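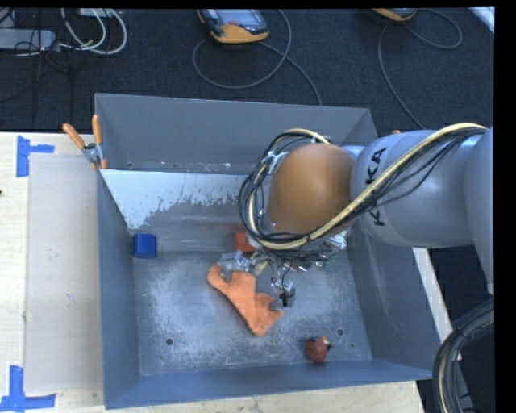 Wikix Assay Support
Ticket category: Immunoassay kits, plate reader data
Product: Marti rat IgE ELISA kit
Site: Stiston laboratory
Status: Closed

Problem reported
The customer states that the top standard reads correctly but the lower standards are too high. Blank wells are also elevated. Two plates were affected, both run in March from the same kit. Serum samples were diluted 1:300.

Initial response
Please provide the raw absorbance values, the wash settings and the lot number of the conjugate. Please also confirm that the TMB substrate was colorless before use.

Customer reply
Raw data attached. TMB was colorless. Plates were washed on a Zorero washer, 2 cycles per step. The kit insert calls for manual washing and the customer had carried over the settings from another assay.

Assessment
High blanks together with a normal top standard are consistent with conjugate left in the wells. Two wash cycles are not sufficient for this kit. A dispensing fault cannot be excluded from the data supplied.

Action requested
1. Increase to 5 cycles per step, with a short soak in each.
2. Clean the washer manifold and check that all 96 wells fill evenly.
3. Tap the plate dry on absorbent paper before adding substrate.
4. Run standards and blanks only. Do not use study samples until the curve is acceptable.

Follow-up, 10:40 a.m.
The customer reports that several manifold tips were blocked. After cleaning, blanks were within the kit limit and the low standards read as expected. Study samples will be repeated from frozen aliquots. Replacement strips were sent at no charge.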